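Economía doméstica y vida cotidiana / Unidad 3

Capítulo 8
El orden de las cosas pequeñas

Toda casa donde juega un niño alberga una segunda economía, con sus mercancías, sus depósitos y sus impagos. Los adultos la llaman desorden. En este capítulo la llamaremos almacenamiento lúdico, que suena mejor en un índice, y la estudiaremos con la seriedad que el lector suele reservar para la despensa.

Empecemos por el recipiente. Bohdana Boiko, en su manual para las ludotecas de Loltby, distingue entre el contenedor comprado y el contenedor heredado. El primero llega con etiquetas, compartimentos y buenas intenciones. El segundo tuvo antes otro empleo – zapatos, galletas, tornillos – y suele durar más de 12 meses en servicio, plazo que pocos organizadores de catálogo alcanzan. 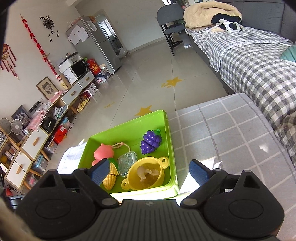
El segundo asunto es la clasificación. El adulto ordena por materia o por tamaño. El niño ordena por argumento: si el cerdo va a cenar, el cerdo se guarda con la cena, y la mazorca comparte alojamiento con las uvas y con la olla. Boiko llama a esto «criterio narrativo» y recomienda respetarlo, al menos hasta que alguien pise una gamba.

Queda la cuestión del lugar. El suelo es amplio, barato y está a la altura del usuario; la mesa facilita el recuento y castiga la espalda de otra persona. En el llamado método Fembridge, la caja sube a la mesa una vez por semana, se revisa pieza a pieza y vuelve abajo. El método Dương prescinde de la revisión y confía en el paso del tiempo. Ambos tienen partidarios, y los del segundo parecen más descansados.

Conviene recordar que la comida de juguete se fabrica a menudo para ser partida. Una fruta puede vivir en dos mitades durante años, y cada mitad acaba cogiendo costumbres propias.
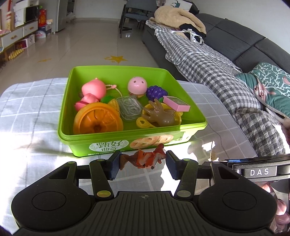

¿Hay que guardar las mitades sueltas cuando falta la otra?
Conviene guardarlas hasta la siguiente revisión. Media naranja todavía sirve de plato, de sombrero o de barca, y la mitad perdida suele aparecer bajo el sofá en noviembre.

Al terminar el capítulo, el lector sabrá elegir un recipiente, defender un criterio de clasificación ante su familia y calcular la capacidad útil de una caja que ya estaba llena. El apartado 8.1 comienza por esto último.

Capítulos relacionados
La despensa y sus fronteras
Textiles de uso común: mantas, fundas y manteles
El cajón de los cables

© Ediciones Fenach | Contacto | Volver arriba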